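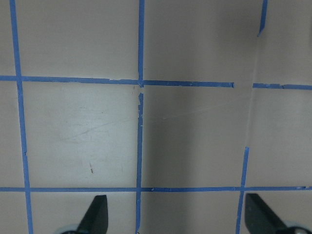

Ramesh Tyagi wrote to us in January that his cell passed every item of the yearly safety check and still placed parts in the wrong position for two weeks, and he asked why no page of the gripper manual speaks about the table. It was a fair remark. We have now put the table rules on the product page of the Drulora work surface kit, where a buyer can read them before ordering.

Drulora Work Surface Kit for Robot Cells
Manufacturer: Mandora
Order number: DR-111
Availability: in stock

What the kit is for

The kit is used to mark a flat table under a robot arm with a grid, so that operators put objects at repeatable positions and can report a position by cell name. It is suitable for test cells, training cells and small assembly cells with a two-finger gripper. It is not a safety device. It does not replace a fence, a scanner or the risk assessment of your cell.

Contents

Blue painter's tape, 4 rolls
Steel ruler, 100 cm
Plastic scraper (do not use a metal one)
Cell label cards, 13 pieces
Inspection sheet, pad of 100
Printed copy of the marking rules

Marking rules

These rules were written by Ctibor Hájek after the trials at our Pandey workshop. They are our own good practice. If your company standard asks for more, follow the company standard.

1. Stop the robot and lock the drive power before you put a hand on the table. A paused program is not a stopped robot.
2. Clean the surface and let it dry fully.
3. Lay the long lines first, each from one single piece of tape if the roll allows. Where two pieces must meet, make the joint in the middle of a cell side, never at a crossing.
4. Cut the ends with a blade on a cutting board. Torn ends lift first.
5. Name the cells from the robot base outward and write the names in the cell log. Do not write on the tape.
6. Measure two diagonals of the grid and record both. If they differ by more than the limit in your log, lay the lines again.

The grid is a help for people. The robot frame must be taught on fixed reference pins or on a calibration plate. We see cells where the frame was taught by eye on a tape crossing, and we do not support this.

Inspection

Make the inspection at the start of each shift, with the gripper open and parked. Look at the lines both directly and through the wrist camera, if you have one. The two views do not show the same faults, and a shadow of the arm can hide a lifted edge.

Write down in the sheet:
- gaps in a line
- frayed or torn tape at a crossing
- small pieces of tape loose on the surface
- scratches, with the cell name
- stains or marks of unknown origin

A gap in a line is allowed until the end of the shift if both ends lie flat. Torn tape at a crossing must be repaired before the next run when the fingers work in the neighboring cells. Remove the loose pieces also, they can stick on a fingertip and change the grip. Scratches are a question for the program: check the lowest height of the fingers above the table before you blame the surface.

For repair, remove the whole line between two crossings. Do not put new tape over old tape. Each layer adds height, and a thin part that is pushed along the table will stop on it.

When to renew the grid

We recommend to renew the complete grid when three or more lines have a repair, when the table was moved, or when the gripper fingers were changed to another length. With practice this is a job of about 13 minutes for one person, without the locking procedure.

Versions

DR-111: for tables up to 100 cm
DR-279: for tables above 100 cm, with double quantity of tape and a folding ruler

The inspection sheet is the same for both versions. Customers with Drorkis cell log software can import the sheet as a form; the import file is sent by e-mail on request.

Not included

Reference pins, calibration plate, cutting board, blade, cleaning agent.

Questions about the rules

Please send the cell log page together with your question and write the order number in the subject line. Without the log page we can answer only in general.

Related products: replacement tape, cell label cards, inspection sheet pads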